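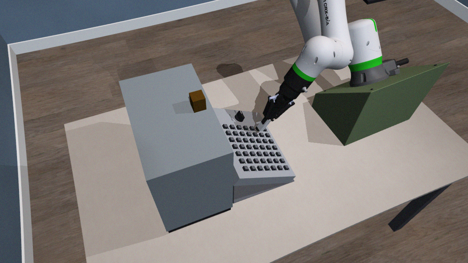
キー押下は、把持や積み上げに比べて動作そのものは短いが、成否が指先の最終位置にほぼ全面的に依存する。隣り合うキーの間隔が狭い操作盤では、接触直前の横ずれがそのまま誤押下になり、いったん誤ったキーが入力されると、多くの機器では手順を最初からやり直さなければならない。本節では、前節で定式化した接近姿勢の選択手法 Furkero を、シミュレータ Skondo 上のキー押下課題に適用した結果を述べる。作業環境は、卓上の台座に固定したアーム、傾斜した操作盤、およびそれに接する直方体の筐体からなる。アームが操作盤の奥側の列に手を伸ばすと、グリッパの指先が最上段付近のキーの一部を覆い、手首から先の影も盤の周辺に落ちる。この遮蔽と影が、以下で扱う推定誤差の主な要因である。筐体の上面に置いた小さな立方体は別課題の操作対象であり、本節の評価では動かさない。

4.1 課題設定

操作盤には格子状にキーが並び、その奥に回転式の選択つまみがある。各キーには列を示す英字と行を示す数字を組み合わせた名称が付いており、方策への指示はこの名称によって与える。指示は試行の開始時に一度だけ与え、途中で変更しない。つまみの位置は全試行で固定とし、誤ってつまみに接触した場合はその時点で失敗とした。

押下の成立は、シミュレータ内部のキー変位がしきい値を超えたことで判定する。対象以外のキーの変位が先にしきい値を超えた試行は、その後に対象キーが押されたとしても誤押下として扱う。対象キーに触れたがしきい値に届かないまま指先が離れた場合は、制限時間 15 秒以内に限り再接近を認めた。制限時間を超えた試行は時間切れとして失敗に含める。

初期姿勢は、手先が操作盤の上方にある範囲から一様に選んだ。ただし、初期状態で指先が対象キーを隠している配置も除外していない。先行する評価では、初期画像で対象が必ず見えることを前提とするものが多く、実際の運用で問題になる配置が評価から抜け落ちる。本研究ではこの配置を含めることが評価の要点であると考えた。

4.2 観測と遮蔽

方策への入力は、作業台全体を見る 3 視点の画像と、関節角および指の開度である。手先側の視点からは操作盤を近距離で捉えられるが、接触が近づくほど指と連結部が視野の下側を占め、対象キーとその下の行が順に見えなくなる。全体を見る視点では、逆にキーの名称を読み取れるだけの解像度が得られない。したがって、名称の読み取りと位置の追跡を同じ画像に頼ることはできず、両者をどの時点で切り替えるかが設計上の問題となる。
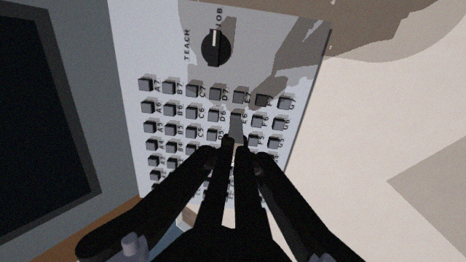
図3　手先付近の視点から見た操作盤とグリッパ。E5 の位置は指先に隠れ、真上の E6 は見えている。名称は横向きに印字されている。

図3 の配置では、対象を E5 とした場合、名称から対象を直接見つけることはできない。一方、同じ列の E6 と、同じ行の D5、F5 は見えており、格子の規則性を使えば隠れた位置を補間できる。D5 は見えている左側の列 A、B、C とともに補間の基準に使えるが、本手法では可視性の低いキーを補間の基準に用いない。Furkero では、可視キーの中心を平面上の格子に当てはめ、対象の位置とその不確かさを同時に求める。不確かさが大きい場合には、押下方向への移動を止め、指を盤面の法線方向に後退させてから再度観測する。

格子の当てはめには、盤面が平面であること、キーの間隔が行方向と列方向でそれぞれ一定であることの二点を仮定している。盤面の傾きは既知とせず、可視キーの配置から毎回推定する。影の境界がキーの輪郭と重なると中心の検出がずれるため、隣接キーとの間隔が仮定から外れる検出点は重みを下げた。重みの更新は反復的に行うが、反復回数は制御周期を超えないように上限を設けている。

比較手法には Lagman を用いた。Lagman は、最後に対象キーが見えた時点の位置を保持し、以後は関節角の積算によって相対位置を更新する方式である。計算量は小さいが、初期状態で対象が隠れている場合には保持すべき位置が存在しないため、盤の外形から求めた名目位置を初期値として与えた。両手法の下位の制御器、速度上限、および接触力の上限は同一である。

4.3 結果

各手法につき 50 試行を行った。対象キーと初期姿勢の組は両手法で共通である。Furkero では 40 試行で対象キーの押下が成立した。Lagman で成立したのは 15 試行であり、失敗の多くは隣接キーの誤押下であった。誤押下は同じ行の隣よりも同じ列の隣に偏っており、盤の傾斜に沿った方向の位置誤差が大きいことと整合する。

Furkero の失敗のうち 3 試行は時間切れである。いずれも後退と再接近を繰り返した末に制限時間に達しており、不確かさのしきい値が厳しすぎた可能性がある。残りの失敗では、格子の当てはめが列方向に一つずれた状態で高い確信度を示していた。当てはめの基準となるキーが盤の片側に集中し、列の名称が読み取れないまま格子が決定されたことが原因である。

つまみへの接触は両手法とも最上段のキーを対象とした試行に限って生じた。最上段では指先の上方に余裕が少なく、後退方向を盤面の法線に固定していることが不利に働く。後退方向を可変にすれば避けられると考えられるが、本節の実験では比較条件を揃えるために変更しなかった。
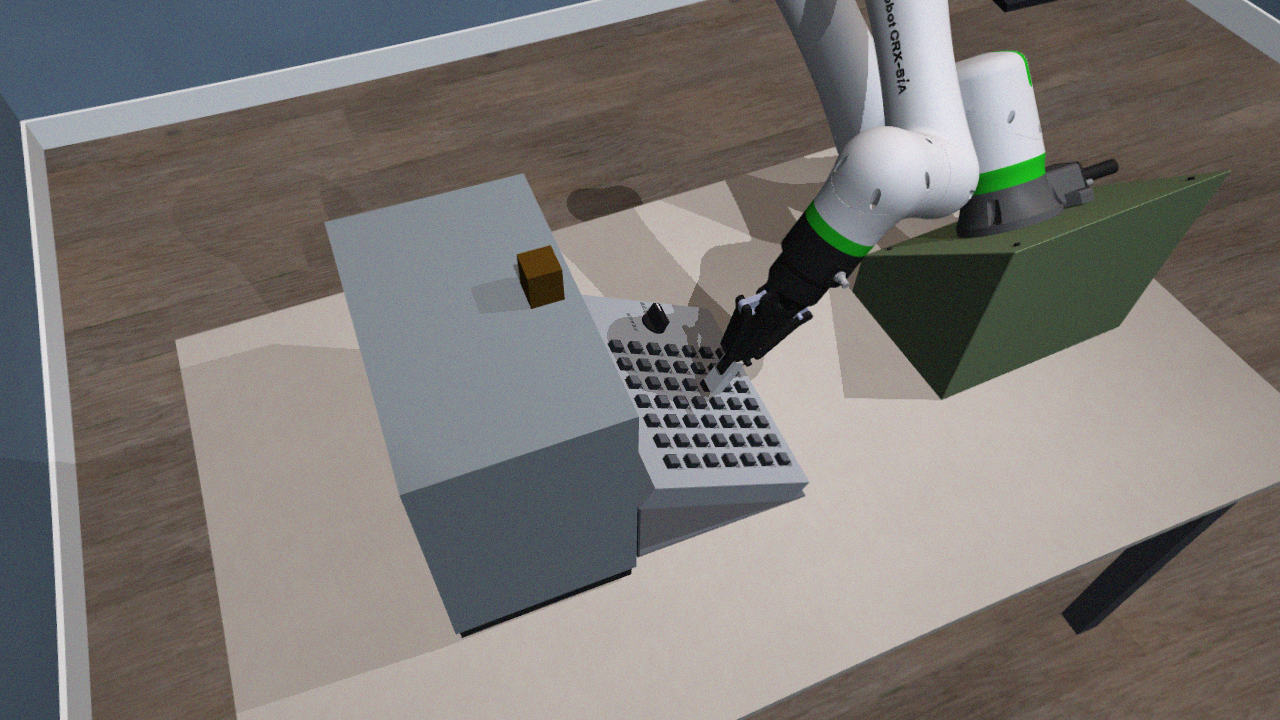
Tracey Horrocks からは、この比較では格子補間の効果と再観測の効果が分離されておらず、単に後退して見直すだけでも Lagman の成績は改善するのではないか、との指摘を受けた。あわせて、名目位置を初期値とする扱いは Lagman に不利であり、対象が初めから見えている試行だけを取り出した比較も必要であるとのことであった。

この指摘を受け、Lagman に同じ後退動作を加えた条件を追加した。後退の開始条件は、対象キーが連続して検出されない時間によって定めた。追加条件では、初期状態で対象が隠れている配置の失敗は減少したものの、接触直前に再び対象が隠れた後の横ずれは残った。見直しによって初期値の問題は緩和されるが、最終接近中の誤差は補正されない。対象が初めから見えている試行に限った場合にも両手法の順位は変わらず、差は縮小した。以上から、再観測と格子補間はそれぞれ異なる区間の誤差に作用していると解釈できる。ただし、追加条件のしきい値は予備的な調整にとどまっており、最適化した場合の上限を示すものではない。

4.4 視点配置の影響

視点の位置を変えた場合の頑健性も調べた。全体を見る視点のうち一つを作業台に近い低い位置へ移すと、操作盤と視点の間に筐体が入り、盤面の大部分が隠れる。筐体が手前に迫る配置では、台座の右側と関節の一部までもが遮られ、画像から得られる手がかりはアームのリンクと基部、台座の左側などにほぼ限られる。こうした視点を学習時に含めず評価時にのみ用いると、Furkero の性能は低下した。
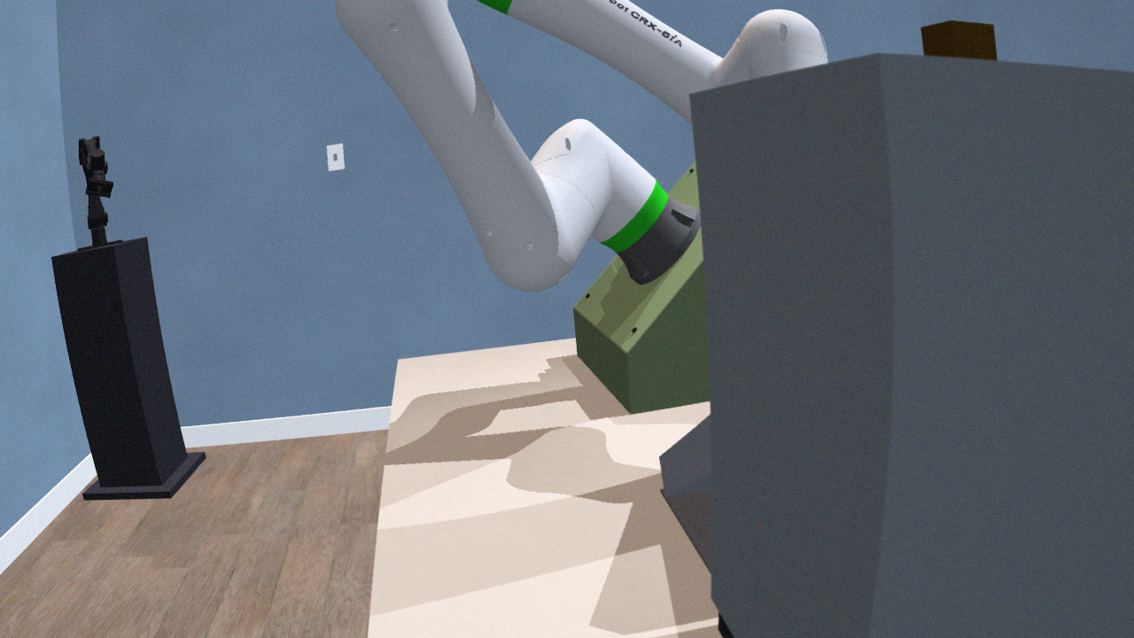
低下の原因は、隠れた視点の特徴量が他の視点の特徴量と同じ重みで統合されることにある。統合の前に視点ごとの可視キー数を推定し、それに応じて重みを与えるように変更したところ、低下は小さくなった。可視キー数がゼロと推定された視点を完全に除外する方式も試したが、除外と復帰が短い周期で繰り返され、押下方向の指令に振動が生じたため採用しなかった。重みには一次遅れの平滑化を施し、時定数は全視点で共通とした。

視点ごとの重みは、押下の段階によっても変化した。接近の初期には全体を見る視点の重みが大きく、盤面に近づくにつれて手先側の視点へ移る。接触の直前には手先側の視点でも対象が隠れるため、重みは再び分散する。この区間では、どの視点の重みを大きくしても位置推定の精度は上がらず、直前までの格子の当てはめを保持することが有効であった。

なお、計算環境には Prustemier の共有計算機を使用し、全条件で描画設定を統一した。影の描画を無効にした場合には両手法とも検出点の外れ値が減少するが、影の境界は実環境でも避けられないため、本節の数値はすべて影を有効にした条件で得たものである。描画上の影の輪郭には階段状の段差が現れることがあり、この段差がキーの角と誤って対応づけられた例が確認された。実機の照明下で同じ誤りが生じるかどうかは、本節の実験からは判断できない。

実機への移行にあたっては、キーの変位を内部状態から直接得られない点も問題になる。接触力の時系列から押下の成立を推定する判定器を別途用意しているが、しきい値付近で離れた押下の扱いが課題として残っている。判定器の構成と、再接近の回数が判定に与える影響については次節で述べる。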